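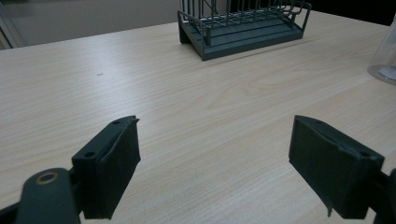 Fikri Setiawan: You don't need to sand first if the old finish is sound. Clean it with dish soap and water, let it dry overnight, then wipe on a thin coat of oil.

limutero74
Disagree. I oiled over an old finish once and it stayed sticky until September. If there is varnish on it the oil has nowhere to go. Sand it.

Fikri Setiawan: I said thin coat. Sticky means too much oil left on top. Wipe it off after 15 minutes.

dasonora
Which oil are you two talking about? The store here has Mison and Sinaga. The Sinaga can says food safe once cured, the Mison can says nothing.

limutero74
Sinaga. I used it on our kitchen table and on a bench. Two coats, a day apart.

oakleaf_504
Put a drop of water in a corner and leave it ten minutes. If it beads up there's still a finish on there and I'd sand - 120 then 180. If it leaves a dark spot, go ahead and oil.

dasonora
Tried it Fri 16 May after work. Dark spot at one end, beads at the other.

limutero74
Then sand the whole top or it will come out patchy.

Fikri Setiawan: I'd still try the underside first, but ok, in that case sand it. Lay the rags out flat outside when you're done, don't ball them up.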